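Can a robot do the ironing pile yet?

September 2, 2024

Several of you wrote in after our January piece on the dishwasher-loading trials at Prerko, and nearly all of you wanted to know the same thing, which was when somebody would get round to the washing. Well, I have been reading up all summer (with a good deal of tea) and the short answer is that folding is still very hard going for a machine. A plate keeps its shape wherever you pick it up, bless it, but a T-shirt never lands the same way twice, and the arm has to find an edge before it can do anything sensible at all.

The people at Husik reckon it takes more than 3,000 practice folds before a pair of arms can be trusted with one plain shirt, and I dare say a fitted sheet would finish them off! Still, I'd happily hand over my towels tomorrow.

Dark cloth on a white table, and grippers at work on it: 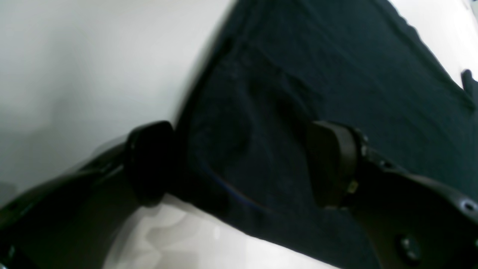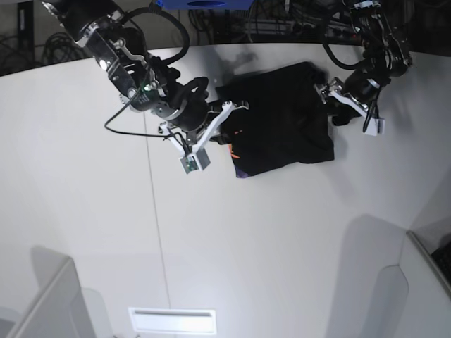
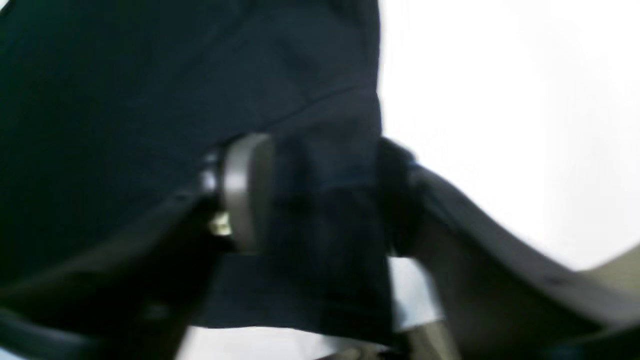
Maxine Bolger writes that she would wait for one that can pair socks, and that until then she can do a whole basket herself during the evening news, with the ironing left over for Sunday-best only.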